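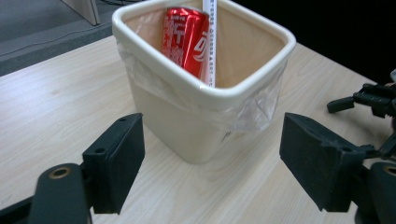
Rosalind Petherick, maintainer and chief re-typer

Tetidlow: a list of kerbside bin rules, council by council

Hi! Tetidlow is a plain CSV of what goes in which bin. I started it after moving from Greco Street over the creek to Drolell (a different council, same rubbish trucks) and finding out my yoghurt tubs had changed colour of lid. It's grown a fair bit since then. Version 5 covers 83 councils and 200 household items, and I typed most of it at the kitchen table with a cuppa.

Columns are council, item, bin, lid_colour, notes and checked. Bin is one of general, recycling, organics, glass or dropoff. If a council's own page contradicts itself I put both answers in notes and leave bin blank, so please don't fill those in with a guess!

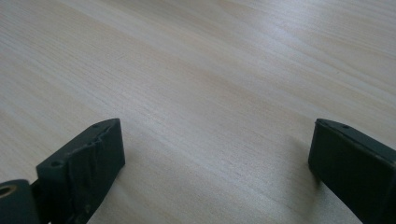

Can I use this in an app?
Go for it, the licence is CC BY, just link back and tell people to check with their council before they chuck anything odd.

Known gaps: soft plastics are a mess, coffee cups are worse, and the organics rows for the smaller shires mostly date from April. Lid colours are as the council writes them, so you'll get both "lime" and "light green" and I haven't tidied that up. There's a script called plirnulico.py in the tools folder which flags rows with an empty checked field. It's slow, sorry. Keep your notes under 80 characters or it gets cranky.
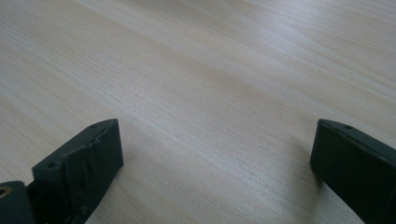
Tabletop, light wood grain.

To fix a row, open an issue with the council name, the item and a link to the page you read. Screenshots are fine if the page is one of those awful pop-up ones. I merge things when the kids are asleep, so give me a bit.

Last full check: 26 February 2019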